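Chapter 4
Keeping a Journal

Many people start a journal and stop within a few weeks. They buy a notebook in January, fill the first pages, miss a few days, and feel too guilty to pick it up again. This chapter looks at journal writing as a regular habit. It covers the main kinds of journals, how often to write, how much to write, and what to do with the pages once they are full.

After reading this chapter, you should be able to:
Tell a log, a diary, and a reflective journal apart
Choose a time and length for your own entries
Restart a journal after a gap
Decide which entries to keep

4.1 Three Kinds of Journals

A log records facts: the weather, miles walked, what was planted and when. Entries are short and often follow the same pattern every day. A diary records events, usually in order, with some comment on them. A reflective journal starts from a thought or a feeling and may hardly mention the day at all.

Most writers mix the three. A person who begins with a log of her sleep may find herself writing a page about why she was awake. There is no need to correct this. If you plan to use the journal as a record, though, put the facts first so they can be found later.

4.2 How Much and How Often

For the exercises in this course, an entry is about 300 words. That fills a little more than one handwritten page for most people. You will write four entries a week. Writing at the same hour helps. Students with jobs often choose the time right after supper or the first part of a lunch break.

Do not reread while you write. Spelling and grammar do not count in a journal, and stopping to fix them breaks the line of thought. If you run out of things to say, write down the last thing you said to another person and go on from there.

4.3 Gaps

Every long journal has gaps. The one used as a case study in this chapter, known as the Livon notebooks, has 1,319 entries and covers 11 years. Its longest gap lasted 40 weeks. The first entry after it takes up the price of firewood and a quarrel with a neighbor, and makes no mention of the time away. This is a good model. An entry that tries to catch up on everything is tiring to write and is often left unfinished.

4.4 Storing and Sorting

Put the first and last month on the cover of each notebook. Keep notebooks flat and out of direct sun. If you write on a computer, save a copy somewhere else and print the entries you would be sorry to lose.

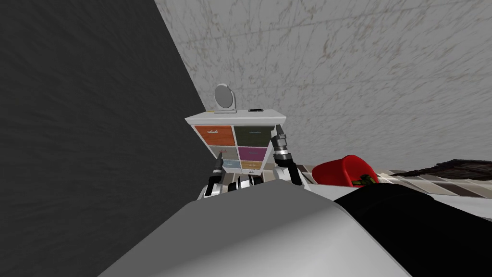 Orsolya Sárközi disagrees with the advice to sort at all. She holds that a writer is a poor judge of her own entries until many years have passed, and that the dull ones, with their bus times and grocery lists, are the ones she now reads most closely. In her view everything should be kept in the order it was written.

Her point is taken up again in Section 4.6. Before going on, write one entry of the usual length on any subject. Put it away until Thursday, then read it once and note in the margin whether it is closest to a log, a diary, or a reflective journal.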